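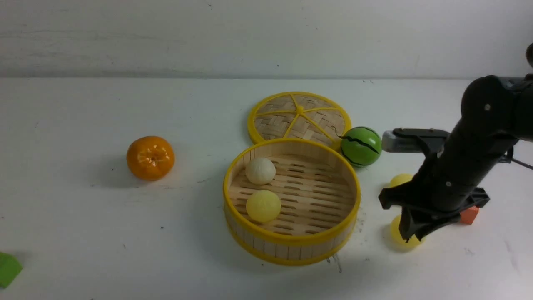 Figure 4. Basket with two buns, lid resting behind it.

4. Preparing and loading the steamer basket

This section is for the Hullbridge play kitchen set, and it explains the bamboo basket, its lid and the small foods. Please read it one time completely before you open the bag of foods. The table and the shelf are explained in section 3.

4.1 Before the first use

1. Choose a flat, clean table with enough free space for the basket and the lid side by side. A light coloured table is good, as small splinters are easier to notice.

2. Take the basket out of the paper and turn it upside down. Tap the base softly with your fingers. A little bamboo dust may fall out.

3. Wipe the slats inside with a dry cloth. Follow the direction of the slats, and do not push the cloth through the openings.

4. Pass one finger slowly along the yellow rim at the top, and then along the yellow band at the base. If you feel a sharp place, rub it with fine sandpaper (grade 400 or finer) and wipe again.

5. Do the same for the lid. Look carefully at the place where the yellow spokes meet in the centre, for there the weaving is tightest and dust likes to stay.

Caution: The basket in this set is for play and for display only. Do not put it over boiling water, and do not put real food in it. The coloured rim is not tested for steam.

4.2 Loading the buns

1. Put the basket on the table with the slatted floor at the bottom. Both sides have a yellow edge, so it is easy to make a mistake when you are in a hurry.

2. Lean the lid behind the basket, or lay it flat at the back. It should not hang over the edge of the table.

3. Put in the white bun first, toward the back of the floor.

4. Put the pale yellow ball in front of it. The two may touch. If you want to leave a gap as in a real kitchen, a finger's width is enough.

5. Keep the fruits outside the basket. In our arrangement the small watermelon stays beside the lid and the tangerine stays on the left side of the table, where a child can reach it without leaning over the buns.

Note: Round pieces can roll when the table is not level. If the watermelon does not want to stay, place a folded napkin under it - a thin one is sufficient.

Note: The white bun gets dirty sooner than the other foods. Wash your hands before play, especially after using crayons.

4.3 Closing the basket

1. Hold the lid by its outer rim with two hands. Do not lift it by the spokes.

2. Lower it straight down until the rim sits evenly all the way round. If one side stands higher, lift the lid, turn it a little and try again. Bamboo is never perfectly round, and each lid has one position which it prefers.

3. Do not press. If the lid is tight in August or in other humid months, leave both parts open in a dry room overnight.

Caution: The foods are small enough to be dangerous for very young children. Keep the basket closed and on a high shelf when nobody is playing with it.

4.4 Cleaning and storing

1. Wipe the foods with a damp cloth and a drop of mild soap, then dry them immediately. Do not soak them.

2. Never wash the basket or the lid in the dishwasher. Use a dry brush for the slots and the woven part.

3. Store the lid on the basket, with the buns inside. The fruits go into the cotton bag.

4. Keep everything away from heaters and direct sun. The yellow colour will become paler after a long time in a window.

4.5 Spare parts

When you order, please write the part number and also the colour of the rim.

Basket, yellow rim: part 403
Lid, yellow rim: part 669
Bun and fruit bag, complete: part 2676

The lid and the basket can be ordered separately, but an older lid may sit a little loose on a new basket. Questions about fitting are answered by Yi-chun Chiang at the Hullbridge parts desk, Monday mornings only.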